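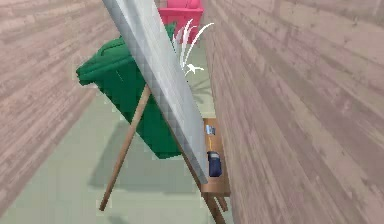
Section 4. Preparing and Submitting Artwork for Letterpress Orders

This section applies to all custom stationery orders placed through the Kerusus order desk, including invitations, reply cards, menus and place cards. Orders for ready-made designs are covered in Section 3.

Revised 2022-01-07

4.1 Before you begin

Confirm the following before opening a new artwork file:

The finished size of each item, as shown on your quotation.
The paper stock. Pemcombe is a soft cotton stock suited to deep impressions. Breltano is a smooth, firmer stock suited to fine type and small lettering.
The number of ink colors. Each color is printed from its own plate and is charged separately.
The quantity. The minimum order is 50 of any one item. Quantities above 2,000 are quoted individually.

4.2 Setting up the file

1. Create a new document at the finished size of the item. Do not place several items on one page.
2. Add a bleed of 1/8 inch on all four sides if any color or pattern runs to the edge of the card.
3. Keep all names, dates and addresses at least 1/4 inch inside the trim line.
4. Assign one spot color to each ink. Name the colors exactly as they appear on your quotation.
5. Set all printed areas to 100 percent of the spot color. Tints and gradients cannot be reproduced by letterpress.
6. Convert all type to outlines. Keep an editable copy for your own records.
7. Save the file as a PDF with the order number at the beginning of the file name.

Note: Lines thinner than 0.35 point may not hold on the plate. Reversed lettering (paper color showing through a solid area) should be set no smaller than 9 point.

Caution: Large solid areas print with a slightly mottled surface. This is normal for the process and is not accepted as grounds for a reprint.

4.3 Guest names and addresses

Envelope addressing is supplied as a separate service. Use the address template provided with your order confirmation.

1. Enter one household per row.
2. Type each name as it should appear on the envelope, including titles and accents.
3. Spell out street names in full. Abbreviations are printed as entered.
4. Save the template without changing the column headings.

Addresses are printed in the Huaranga typeface unless another has been requested in writing.

4.4 Submitting and approving the proof

1. Upload the PDF and, where applicable, the address template through your order page.
2. Wait for the digital proof. It is normally issued within two business days.
3. Check all spelling, dates, times and venue details against your own records. The order desk does not correct wording.
4. Select Approve or Request Changes. Two rounds of changes are included in the price.

Caution: Plates are made as soon as the proof is approved. Changes requested after approval require new plates and are charged at the current plate rate.

Note: Colors on a screen differ from ink on paper. Customers who need an exact match should order a printed swatch before approval. Orders approved in December may be subject to a longer production time, which will be shown on the proof page.

4.5 Checking the delivery

Open the cartons within three days of receipt and keep the cards flat in their wrapping until needed. Report any shortage or damage through the order page, quoting the order number and attaching a photograph of the affected items. For storage and assembly of envelope liners, see Section 5.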